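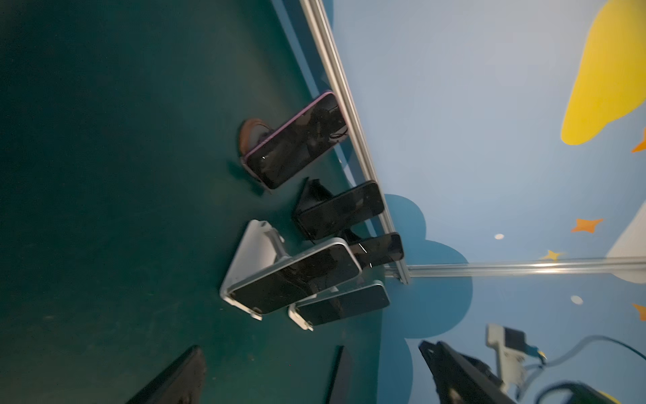
Chapter 2
Showing a Robot What You Want

Try this before you read any further. Put your phone on a stand, lean back, and write down how you'd tell someone to take it off again. Every motion, in order. I've done this with a lot of beginning classes and the first draft is nearly always one line long: pick up the phone. Then I ask which edge to grab, how hard to squeeze, whether to slide or lift, and what to do if the stand comes along for the ride, and the page fills up fast (and so does the next one).

Now do it a different way. Skip the writing and just pick the phone up while a friend watches. Your friend gets it in one go! You never mentioned the edge, the squeeze or the stand, and it was all in there anyway.

That second way is the subject of this chapter. In Chapter 1 we wrote out positions for the arm one at a time and had it visit them, which works nicely as long as everything stays put. Here we'll give up most of that typing and move the arm ourselves, and let the recording do the job our written steps used to do. The usual name for it is teaching by demonstration. One full pass at a task, start to finish, is a demonstration, or a demo if you're in a hurry, and I usually am.

2.1 Hands On, Hands Off

There are two main ways to give a demo and you should try both if your lab has the gear.

With hand guiding, you take hold of the arm and push it through the motion. The motors are set so they hold the arm's weight but don't fight you, and the joint sensors write down where everything is many times a second. It feels great the first time. You feel the arm bump into something through your own wrist, and you know right away if a reach is awkward. The trouble is that you're standing in the middle of the job. Your hands get into the cameras, your sleeve drags over the table, and with two arms you'd need to be an octopus to open and close both grippers at the proper moment.

With remote control, or teleoperation, you stay outside the work area. You might hold a joystick, wear tracked gloves, or move a small copy of the arm (the leader) while the real one (the follower) does what the leader does. I learned on a leader setup called Asta and I'm still fond of it, stiff elbow and all. Teleoperation keeps you out of the pictures, and it has one more big thing going for it: if you work from the camera views alone, you're deciding with the same information the robot will have later. What you lose is feel. Unless the leader pushes back on you, you'll squeeze too hard for a week or so and then slowly get better.

2.2 Where the Cameras Go

Most setups use at least one camera fixed beside or above the table and another riding on the wrist of each arm. The fixed one is good for finding things. The wrist one is good for the last little bit before contact, when the gripper is close and the fixed camera can't see past the forearm.

Wrist cameras take some getting used to, I won't pretend otherwise. Everything swings when you swing. A small part fills the view, a flat plate looks enormous, and which way is "up" depends on how you've got your wrist turned. Quick moves smear. Look at how the big white gripper blurs as it passes across the silver leg link below, while the white foot plates stay sharp enough to show their dark specks.

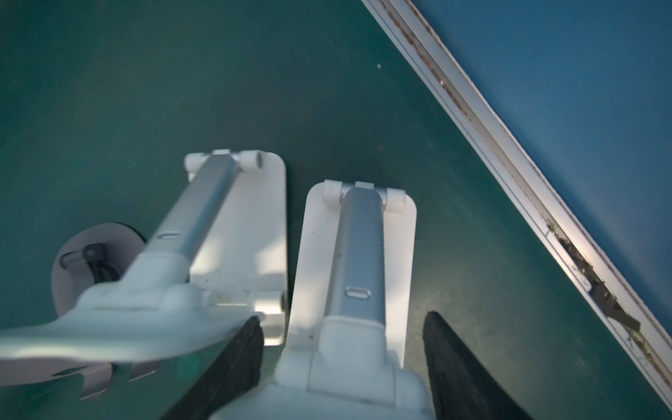 How fast should you move the arm while you're recording a demo?
Move at a slow, steady pace that you could keep up for the whole task, and slow down a little more just before the gripper touches anything. Long stops are worse than slow motion, since a robot trained on them may learn to stop too.

My students at Riteck used to race each other, and I let them, and then we had to throw out most of an afternoon's work. If you catch yourself hurrying, go get a glass of water. The lab will still be there.

2.3 Good Demos, Bad Demos

So what makes a demo worth keeping? Mostly, it should have a clear start, a clear end and a reason behind each move that could be found in the camera views. Say you reach to the left because you remember a stand being there from the last run, though no camera can see it. The recording now holds a move that nothing in the pictures explains. Do that often enough and you've taught the robot to guess.

Small mistakes are fine, though! If you miss a grasp, back off, line up again and take it. I keep those. A robot that has only ever seen perfect grasps has no idea what to do after a bad one, and it will have a bad one before lunch on its first day.

Change things between demos too. Slide the phones along the table, swap which stand holds which, leave a stand empty, lay a phone flat. The Tunarau set, which you'll be using for the exercises, has 1286 demos in its first part and 3618 in its second, and the second part is the more useful one by a mile, mainly for its variety. The Bassi notes in the back of the book list what was changed from session to session. Read them sometime before Thursday's lab, even if you only skim.

2.4 Working With Two Arms

With two arms on one table you have a new question at every step: who goes? In the fixed-camera view coming up, the right arm has its long white forearm stretched out over the table with its gripper at the center, and the left arm's gripper is pointing in toward the middle as well. There's plenty of room to reach a phone and also plenty of room to knock elbows.

My habit is to pick a lead arm for each part of the task and say it out loud. "Right goes, left waits." It sounds silly and it works. When you want the arms to trade jobs, bring the first one clear before the second one comes in, and do it the same way every time.

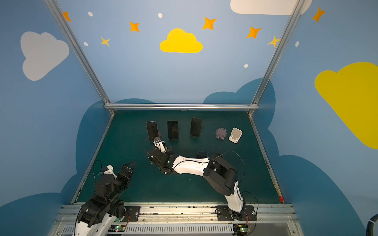 Why not have one person run each arm?
Two people can do it, but they have to agree on timing, and small delays between them end up in the recording. One person running both arms usually gives smoother demos once they've had some practice.

2.5 Before You Record Anything

Run the task once with the recorder off. I mean the whole task, through to letting go of the last thing and bringing both arms back to their resting spots. You'll find out where your cable catches and whether your chair is too low. Then reset the table, check that every camera is sending a picture, and pick your start pose. We'll use the same start pose through all of this chapter, and the first thing to learn is how to get back to it from anywhere on the table.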